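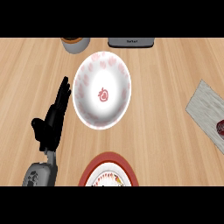 Workplace Automation Office, Jenitz Catering Services

At the Jenitz staff restaurant in Briminia, the tableware line has always depended on people with quick hands and strong wrists. Staff handle bowls and plates through every meal service, and the work has long been the least popular shift on the schedule.

In February the company began planning to hand part of that work to robots. The program, named Flever, is still at the simulation stage. A virtual arm with a black multi-fingered hand practices at a wooden tabletop, where a white bowl with pink petal-like motifs is among the items set out. Each layout is reviewed by the kitchen staff before it is used for training.

Tuncay Dönmez, who supervises the line, was asked to choose the first tasks. He selected clearing and stacking. "My team knows which bowls chip and which ones slide," he said. "That knowledge should go in at the start."

The change affects 23 employees. Under an agreement signed with staff representatives, no position will be cut during the trial, and each employee will receive 30 hours of paid training in machine supervision or food preparation. Some have welcomed the offer. Others have asked what will happen to evening pay - a question the company has promised to answer in writing before any equipment is installed.

Applications for the first training group are open until April 1, 2024, at the personnel desk.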